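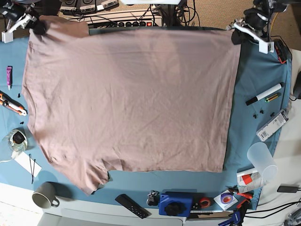
Viola Carbone still says we should have called it a mending shop and left it at that. Her argument is that people in Kistmont know what mending is, and that "school" makes them think of grades. She lost that vote, and the sign over the door on Desstead Street reads Trimard Sewing School. She teaches the Tuesday evening class under it all the same.

About the school

Trimard teaches adults and teenagers to sew, mend and alter their own clothes. We have been open for nine years. We have two classrooms, a cutting room and a small shop that sells thread, needles, zippers and patterns. Most of our students have never used a sewing machine before they come to us. A few have sewn for decades and want to learn one thing, usually fitting or knits.

We are not a fashion college and we don't give diplomas. If you need a certificate for an employer we can write a letter saying which courses you took and how many hours you attended.

How it started

Pierina Negri ran an alterations counter at the back of a dry cleaner for 14 years. Customers kept asking her to show them how to do a hem so they wouldn't have to come back. She began teaching on Saturday mornings, before the counter opened, with two machines and an ironing board. When the dry cleaner closed she took over the lease with Ada Gatti, a former home economics teacher, and they turned the front of the building into a classroom.

The first year had 391 enrollments, counting people who signed up more than once. The back room became the cutting room in the third year, after the old pressing equipment was finally removed. The floor still slopes toward the drain in there. The tables have been leveled.

What we teach

Beginning Sewing runs for eight weeks. You learn to thread and clean a machine, sew a straight seam, press it properly and put in an elastic waist. Everyone makes a tote bag and a pair of pajama pants.

Mending is four weeks and mostly by hand. It covers buttons, dropped hems, split seams, moth holes, patches and darning. Bring your own clothes. We have a bin of practice garments if you run out, which does happen by week three.

Working with Knits is for people who have taken Beginning Sewing or can already use a machine. T-shirt fabric stretches, curls at the cut edge and shifts while you pin it, and a good part of the first session goes to laying it out flat and finding the grain before anything is cut. After that come necklines, twin-needle hems and taking in a shirt at the sides. Behrouz Jalali teaches this one.

Alterations is our longest course at 12 weeks. It covers pants, skirts, lined jackets and sleeves. Places are limited to seven because fittings take time.

Teen classes run in the summer and during the March school break.

Teachers

Pierina Negri - Alterations, fitting
Ada Gatti - Beginning Sewing, teen classes
Viola Carbone - Mending
Behrouz Jalali - Knits, machine maintenance
Jocelyn MacDonald - office, enrollment, the shop

All four teachers have worked in the trade or in schools. Behrouz also services the machines and will look at yours if you bring it in during open studio. He does not repair irons.

Open studio

The cutting room is open to current and past students on Thursday afternoons and the first Sunday of the month. You can use the tables, the machines and the irons. There is no teaching at these sessions, but a staff member is in the building. Please bring your own thread and take your scraps home unless they are large enough for the practice bin, meaning bigger than a dinner plate.

Fabric and clothing donations

We accept clean woven and knit fabric of at least one yard, and clean clothing in any condition. We can't take upholstery fabric, fur, pillows or anything that smells of smoke. Last year we were given roughly 3,000 garments. The ones still fit to wear were mended in class and passed on to the Kistmont clothing bank, and the rest were cut up for practice.

Cost

Fees are listed on the enrollment page. Machine use and practice fabric are included. Pattern paper is extra. One place in every class is kept free of charge for someone who can't pay, and you only have to ask Jocelyn for it. There is no form.

If you miss a class you can make it up in another section of the same course when there is room. We don't refund single sessions. A full refund is given up to a week before the start date.

Getting in touch

The office is open weekday mornings. Enrollment questions go to Jocelyn MacDonald, by phone or at the shop counter. Parking is behind the building, through the alley, and the ramp to the side door is on the same side.

Page last updated Oct 5, 2024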